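**Thread: gripper setup in the sim cell, fingers keep going through things**

**pauc_r** wrote:

Opening this so I stop explaining it in the hallway. Our sim cell (the Karnudik workspace, one arm, two-finger gripper, household objects on a plain surface) has developed opinions. I close on anything with a thin wall and the finger ends up on both sides of it. The packet and the cube are fine. The red stuff is where it all goes wrong.

What I have now:

- fingers: stock, collision mesh from the Trutix package
- solver at 400 Hz, 30 iterations
- wrist camera on, top camera on
- objects: imported scans, collision set to "auto"

I have already turned it off and on. I have also reinstalled Trutix, which took a whole lunch and changed the color of one icon.

**soledad.a** wrote:

"Auto" is your problem. Auto fits one convex hull around the thing, so your cup has a lid on it that you can't see. Then the finger starts inside the hull and the solver panics.

**pauc_r** wrote:

If it had an invisible lid I'd bounce off the top. I don't bounce. I sink.

**soledad.a** wrote:

You sink at 400 Hz. Go to 1000 and you'll bounce. Then you'll come back here and complain about bouncing.

**yurani_arb** wrote:

Disagree with going straight to the rate. I kept the Cabrera cell running all through April and every time somebody cranked the solver it hid a bad mesh for two weeks. Look at the mesh first. Rigoberto, can you post both views? Top and close-up, whatever you've got.

**pauc_r** wrote:

Sure. Same session for both. Knock yourselves out. 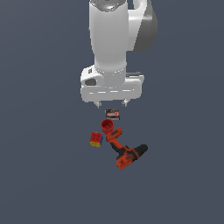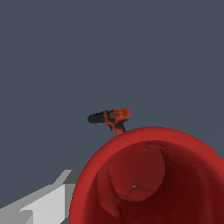 *Visual meshes only, collision overlay off. First one is looking down on the arm, second is close in on the red bowl with a bit of finger in the corner.*

**yurani_arb** wrote:

OK, the bowl. There's a little dark hole in the bottom with thin lines running out from it, and the inside of the wall has facets. I would not let that anywhere near a decomposition tool without cleaning it. It will give you slivers, and a finger will find every one of them.

The drill looks blotchy too but I don't care about blotchy. That's texture. Physics can't see paint.

**soledad.a** wrote:

A speck in the bottom of a bowl does not explain a finger going through the side of it. I'll die on this hill.

**yurani_arb** wrote:

It explains it if the tool decides the mesh isn't closed and falls back to something dumb. Ask me how I know. (Don't. It was the Cabrera cell, it was a Friday, I'd already put my coat on.)

**j_antunes** wrote:

You're both a bit right, which must be unpleasant. What I do on ours:

1. Close holes in the collision copy only. Leave the visual copy ugly.
2. Decompose the cup and the bowl into pieces. One hull is fine for the packet and the cube.
3. Drill gets its own setting. Handle and body as separate pieces, or you'll be grabbing the air in the crook of it.
4. Replace the finger collision mesh with two boxes per finger. The Trutix one has over 3000 triangles, and I have no idea who they were for.
5. *Then* touch the rate.

Also check the contact margin. If somebody left it at zero, none of the above will make you happy.

**pauc_r** wrote:

It was zero.

**soledad.a** wrote:

Of course it was.

**pauc_r** wrote:

In my defense it came that way. Also is it just me or are the objects way too close together? Packet right under the fingers, cup just below that, drill practically leaning on the cup. I can't come down on one without planning around the rest.

**socorro_r** wrote:

Leave the clutter alone please, I wrote that spawn script and it is crowded on purpose. If you want space for debugging there's a spacing flag. It's documented. It's in the Lovari folder, because that's where I was standing when I documented it.

**pauc_r** wrote:

Update, Sat 16 November, yes I know what day it is. Margin set, holes closed, fingers are boxes, cup and bowl in pieces. Rate still 400. The cup holds. The bowl holds if I come in slowly and slips out sideways if I don't.

**yurani_arb** wrote:

So it was the mesh.

**soledad.a** wrote:

So it was the margin, and the slipping is the rate. Try 1000.

**j_antunes** wrote:

Or friction. Has anyone looked at the friction?

**pauc_r** wrote:

There's a friction setting?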